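The Case Against the Invisible Hem

12 Apr 2026

I have been taking up trousers for 38 years, and for most of that time I believed what I was taught, that a good hem is one you can't see. I would like to withdraw my support.

The invisible hem is a vain little thing. It catches one thread of the outer cloth every half inch, with a fine needle and a held breath, and it lasts until the first time somebody puts a foot through it while dressing in the dark. Then it drops at the back, always at the back, and the wearer walks about all day looking like an unmade bed.

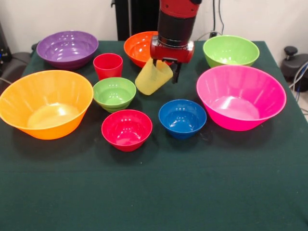 My own conversion came by way of a pair of school trousers. I had hemmed them beautifully 7 times in one winter. The eighth time I lost my temper and ran two rows of plain stitching round each leg, in a thread that very nearly matched. They outlasted the school.

There is a snobbery about visible stitching which I think comes from the pattern companies. The Vaven skirt pattern I bought last spring spends a whole page on blind hemming and a single line on pockets. The Halonen coat wants up to 109 separate hand stitches along the bottom edge, and I know this because the instructions boast of it. Nobody has ever stopped me in the street to congratulate me on the underside of my coat.
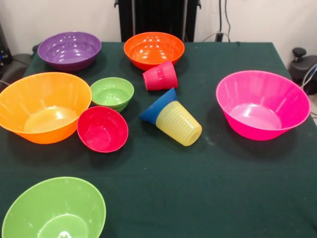 Bowls and cups in bright plastic on a dark green cloth.

I can hear the objection. What about evening wear? What about silk? Very well. If you own a ballgown, hem it by hand and by all means do it invisibly. The rest of us are dealing with curtains, work skirts and jeans, and a pair of jeans has never pretended its hem was an accident.

Nor do I want to hear about hemming tape. I bought a roll of Condik once, in a weak moment, and ironed it faithfully to the board cover. As for those Plastora clips that promise to do away with pins, they are perfectly good clips, and they have made me no better at measuring.
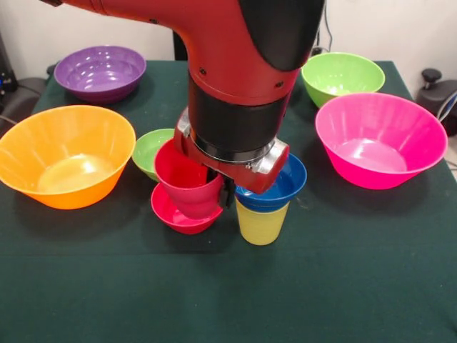
A red and black robot arm reaching down among small coloured cups and bowls.

What I'd like is for beginners to be taught the plain machined hem first, with a deep turning and a decent press, and told that it is finished. Let them learn the other sort later, if they have the eyesight and the evenings. I still do it myself now and then — for weddings, mostly — and I still admire it for as long as it stays up.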